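Home Explore Notifications Messages Profile

Tadeusz Mazurek
15 Sep 2024

Notes on hanging patterned wallpaper in a room where no corner is square. Thread. 1/
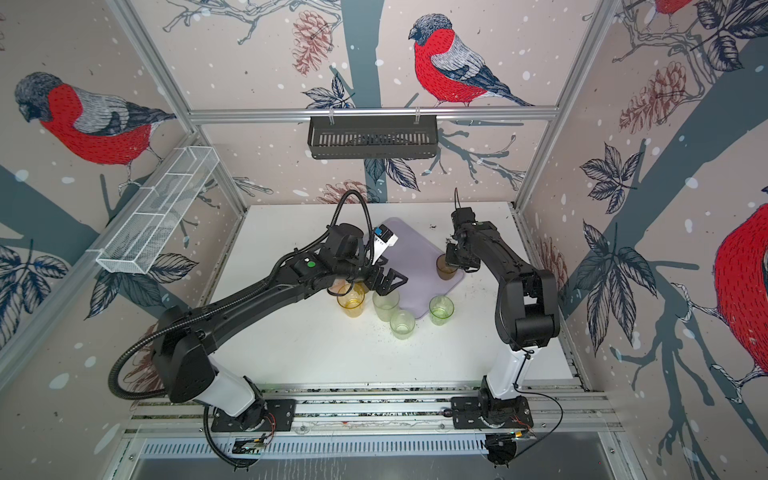
Start by measuring the pattern repeat and the match type. They are on the label. A straight match lines up across the strip at the same height. A half-drop shifts each second strip down by half a repeat. 2/

Wall height in my back room at Prarstead is 2181 mm. Add 50 mm top and bottom for trimming, then round up to the next full repeat. That is the cut length. Do not cut from the bare wall height. 3/

Check the batch number on every roll before opening any of them. Mine were all 176 except one, which went back to the shop. The shade difference was slight on the roll and obvious at a seam. 4/

Never carry a full strip round an internal corner. Measure from the last edge to the corner at three heights, take the widest figure, add 15 mm, cut to that. The offcut goes on the next wall against a fresh plumb line. 5/

You lose a little of the pattern at the overlap. With large motifs – birds, branches – put the loss in the corner furthest from the door. 6/

The long wall is 3246 mm. At 530 mm a strip that is six full widths and a narrow one. I centred the layout so both ends were part strips of similar width. 7/

Paste the wall for non-woven paper, paste the paper for the older sort. Soak time for the second kind must be the same for every strip or the widths will differ once up. 8/

Trim with a new blade each strip. Wipe seams with a damp sponge, no rubbing. Leave the heating off overnight. 9/9

Comments

Pao-chu Chang: Does the 15 mm still hold if the corner leans?

Tadeusz Mazurek: Up to a point. Mine was out by 8 mm top to bottom. More than that, go to 25.

Kwok-wai Lai: I overlap with vinyl and it lifts every time. Needs overlap adhesive, ordinary paste won't hold it.

Hsiu-ying Su: What about external corners?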